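Nurard: Economic Indicators for the Daklow Islands

README, version 2
Last changed October 15, 2023

What is in the download

Four tab-separated files and a codebook. The files hold 71 indicators for the Daklow Islands: output by sector, imports and exports, prices, remittances, employment, fishing, farming and rainfall. Everything is annual. A few series could be quarterly if you trusted the quarterly returns, and I don't.

output.tsv: output by sector, current and constant prices
trade.tsv: imports, exports, port traffic at Buvden
households.tsv: wages, remittances, the household survey
land.tsv: crop area, harvests, livestock, rainfall by station

The codebook is codebook.txt. Read it before you plot anything. The column names were inherited from the old yearbooks and several of them do not mean what they say. "Agricultural employment" includes people who gut fish on the dock. "Domestic tourism" is mostly ferry tickets.

Where the numbers come from

The bulk was typed in from printed yearbooks, the ones usually called the Michalski volumes after the printer. Zofia Lis and Dariusz Wieczorek did the typing, each working alone on the same pages, and Irena Sobczak went through the disagreements. Where the page was legible and the two typists differed, the page won. Where it was not legible, the cell is blank and the flag column says U. Version one filled those blanks by drawing a straight line between neighboring years. That made the charts prettier and I would like anyone still using version one to stop.

The household survey came to us as a spreadsheet with the sampling notes missing. It covers 200 households. Leilani Villanueva wrote to everyone she could find who had worked on it and got back two versions of how the households were picked. In one, they were drawn from the electoral roll. In the other, interviewers walked out from the harbor until they had enough. You can guess which one I believe, but I can't prove it. The survey is included for people who want to look at spending patterns. It should not be used to estimate a poverty rate for the islands, and I wish the people who have already done that had written to us first.

Things you have probably read that these files do not support

"Services drive the economy." Services have the biggest share in output.tsv, yes. A good part of it is government wages, which the yearbooks book as a service at whatever they cost. If the ministries hire, services grow. Take public administration out (column svc_pub) and look again. The private part does grow in the later years, more slowly than the brochures suggest, and most of it is hotels and shipping agents.

"Farming collapsed after the droughts." Maybe. Crop area falls, but the way crop area was measured changed in the middle of the fall. Before the change, an officer asked each farmer how much land he had. Afterward, they counted only land under crop on the day of the visit, and the visit was in February, when a dry field is just a dry field. The method column in land.tsv marks the break. Any regression that runs straight across it is measuring a form.

"Remittances keep households afloat." The recorded figure is what passed through banks. Money carried home in a coat pocket is missing, and so are barrels of rice and clothes sent by ship. The real figure is higher. I have seen people multiply the bank figure by something to correct for this, and I have never seen the something explained.

"The trade deficit is shrinking." Check the fuel rows. Ships that refuel at Buvden were left out of exports in the earlier yearbooks and put in later on. No footnote mentions it. Hanna Kubiak spotted the jump while looking for something else.

Rainfall

The rain gauges are the best data here, which is a low bar. Two stations have long records. The others open and close, and one was moved uphill and kept its name. We give the station series as recorded and do not publish an island average, although version one did. People asked for it back. An average of whichever gauges happened to be working that year tells you about the gauges.

Flags

Blank: read from the page, no known problem
U: unreadable
B: break in method at this year
R: revised in a later yearbook, later figure used
D: typists disagreed, settled from the page
X: printed clearly and almost certainly wrong

X is a judgment. It goes on things like a year with more goats exported than goats. We leave the printed number in place so you can overrule us.

Known problems

Constant-price output uses the official deflator, and the official deflator uses a shopping basket nobody has been able to show me. Treat real growth rates as a rumor with decimals.

Employment figures drop seasonal work in some years and keep it in others. We could not work out which years with any confidence, so there is no flag.

Totals in trade.tsv do not always equal the sum of the rows. They didn't in print either. Please don't report this as a bug unless you have the page in front of you and our row is different from it.

Population figures between censuses are projections. Per-person anything is only as good as those, and people left the islands in numbers the projections never expected.

Suitable uses

Teaching, as long as the flags are taught too. Checking claims made by other people from the same yearbooks. Comparing sectors inside one run of years with no B flag in it. I would be careful with anything else. Ranking Daklow against other small island economies is a bad idea, and a neat table in a report will not improve it.

Changes since version one

Interpolated cells removed. Island rainfall average removed. Flag X added. Fuel rows split out in trade.tsv. Spelling of fishing grounds made consistent, with the old spellings kept in the codebook.

Citing and correcting

Cite as Nurard, version 2, and name the file you used. If you changed, filled or smoothed anything, say so in the same sentence. Corrections go to Irena Sobczak with a scan of the page. A correction based on another website will be sent back with a request for the page that website used.
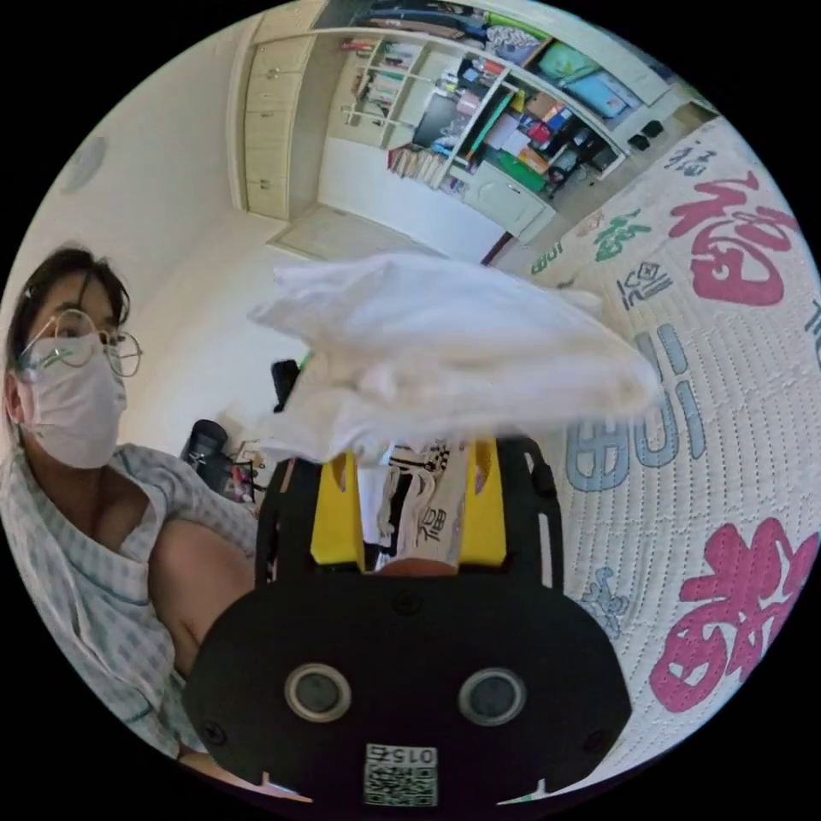
Scans should show the whole page, including the footnotes and the page number. Most of the corrections we have had to turn down were missing one or the other.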